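Wir verwenden Cookies, um die Nutzung dieser Dokumentation auszuwerten. Einstellungen | Alle akzeptieren

4.2 Greifkraft und Ablage im Senda-Planer einstellen

So, die Kalibrierung habt ihr hinter euch, jetzt kommt der Teil, der mir am meisten Spaß macht (und bei dem ich am Anfang am meisten geflucht habe). Wir bringen dem Planer bei, weiche Teile in einen Karton zu legen.

1. Öffnet im Planer den Reiter »Ablage« und ladet das Profil »weich_2«. Das Standardprofil greift bei Strick und Stoff viel zu fest zu!

2. Stellt die Kraftgrenze erst mal auf 11 N. Hochdrehen könnt ihr später immer noch.

3. Schaltet die Handgelenkkamera als Quelle für die Kantenerkennung ein. Wichtig ist, dass der Kartonrand als Linie erkannt wird, auch wenn das Teil im Greifer einen guten Teil davon verdeckt.

4. Setzt »Verdeckung tolerieren« auf »mittel«. Bei schwarzer Ware neben schwarzer Ware verschmelzen die Masken sonst gern zu einem einzigen Klumpen – dann meint der Planer, der Karton sei voll.
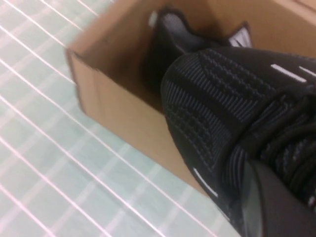
Bei Rhun Ellis blieb die Maske trotz »mittel« zusammengeklebt, und er schrieb mir, erst mit abgeschalteter Glättung habe der Planer zwei getrennte Objekte geführt, dafür sei die Zykluszeit spürbar gestiegen. Kann ich bestätigen. Probiert also zuerst die Glättungsstufe 1, bevor ihr sie ganz ausmacht.

5. Startet einen Trockenlauf mit »Nur planen«. Die geplante Bahn erscheint grün, Bahnstücke mit zu wenig Abstand zur Kartonwand orange.

6. Passt die Bahn, gebt sie mit halber Geschwindigkeit frei.

Hinweis: Mein Testprotokoll hat inzwischen 3.028 Ablagen, und fast alle Abbrüche darin tragen denselben Code, nämlich E2 (Kante verloren). Meistens hilft eine kürzere Belichtungszeit, damit der Karton in der Bewegung nicht verwischt.

Achtung: Kraftgrenze nie bei laufender Bahn ändern! Der Planer übernimmt den neuen Wert sofort, auch mitten im Griff. Also erst »Halt«, dann ändern, dann neu planen.

Wie ihr das Profil unter eigenem Namen sichert, steht in 4.3.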